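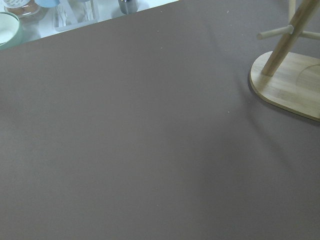 Kerex tabletop arm, trial unit — pre-purchase safety check
Site: Hukine, bench 5
Date: October 12, 2022
Checked by: Erlinda Macaraeg
Vendor contact: Jericho Cabrera, Ocampo

1. Base clamped, no rocking — PASS
Took two tries. The clamp pads slide until the screw is very tight, and the manual gives no torque.

2. Emergency stop reachable from both sides — FAIL
Cord is too short. Jericho says a longer one is "standard on most orders." It was not in our box.

3. Stop button cuts motion at all speeds — PASS, with reservations
Fine at the slow and middle settings. At 100 percent the arm coasts a little. I want the stopping distance in writing.

4. Gripper holds its load on power loss — NOT TESTED
The brochure says it does. Leave this open until we see it with something breakable.

5. Pinch points labeled — FAIL
One sticker at the elbow, none at the wrist.

6. Cables clear of full travel — PASS

7. Bench items clear of the home move — PASS
Peg stand and bowl stay out of the swept area. Recheck if anyone moves the stand. Its pegs stick out sideways and the arm has no idea they are there unless the wrist camera is on.

8. Wrist camera slows the arm near obstacles — UNCLEAR
Worked in the sales demo. On our bench it slowed for a bowl and ignored my clipboard. Software is Clesia build 287. Ask what changed after the March release.

9. Warranty covers gripper fingers — FAIL
18 months on the arm, fingers listed as "consumable."

Result: do not sign yet. Items 2 and 5 are cheap fixes and should be done before the next visit. Items 4 and 8 need a retest with me present, on our bench, with our things on it.

E.M.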